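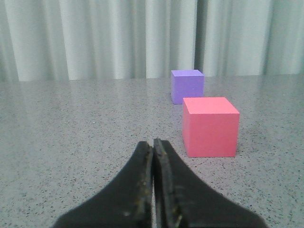

Two cubes, one curtain, and a tabletop with more going on than either.

By the time I reached the Zonine building in October, the open day had been running since ten and the good biscuits had gone. There were some of the other kind left, the sort that come in a tin with a lid nobody has the heart to close. I took two and a floor plan, and was given a lanyard that said VISITOR in letters large enough to be read from the car park.

Zonine makes things for infant classrooms: counting sets, sorting trays, wall charts of vegetables. It also fits out the rooms they go in, and the open day is when it lets teachers, buyers and people like me wander round the lot. The catalogue runs to 1,298 items. I know this from the banner in the lobby, from the cover of the catalogue, and from Ekene Eze, who gave our tour and mentioned it on the stairs.

The first stop was the surfaces room, where worktops are put through what a classroom would do to them. I had expected very little from this and ended up staying longest. There is a machine that rubs a cloth back and forth over a sample until someone tells it to stop, and a cupboard of things to spill. Blackcurrant squash, I learned, is the one they all worry about. A man from a school supplies firm asked if they had tried gravy. They had.

The speckled grey top is the one Zonine is proudest of, and I can see the sense in it. It is a pale grey covered in tiny dark flecks, so a crumb could live there for a term without being noticed. It has a slight shine as well, enough to pick up the curtain behind it in long blurry streaks at the far side. Ekene called the colour Kanden Grey. I asked who Kanden was and he said it was a range.

On to the blocks, then. The pink one is officially Coral and you would not argue - it is a proper, strong pinky-red, with clean edges and corners just soft enough to be kind to a forehead. I was told that choosing it took the colour team most of a year, and that 53 pinks were looked at and turned down. I asked to see a few of the losers. They were brought out on a card and I could not have told you what was wrong with any of them.

The curtain got less attention than it deserved. It is a pleated one in a very pale grey-green, the shade of a dentist's waiting room in a good area, and it hangs right down behind the table in soft folds. A woman next to me took the name of the fabric (Kodau, if you want it) and wrote it on her hand.

After that came the packing hall, which was loud and cheerful. Ifeanyi Aliyu runs the afternoon shift and has views on tape. The counting sets leave in cartons of a single size, whatever is in them, and the gaps are filled with shredded card. They had sent out 837 cartons the week before, a figure he gave with the calm of a man who had not been asked. We were each allowed to pack one. Mine was opened again and redone while I was still holding the tape gun.

Lunch was in the canteen, at tables with the same speckled top, so I was able to carry out some testing of my own with a samosa. I can report that it wipes clean and that I never did find all of the pastry.

The Ibrahim Room, at the end, holds the old stock: abacuses, slates, a wall clock with a face on it that must have upset a whole generation. It was the part I would have paid for. We got ten minutes in there before the two o'clock group came up behind us.

Parking is at the back, past the loading bay. The 258 bus stops outside the front gate and is the better bet, although it does leave you at the wrong end of the building for the biscuits.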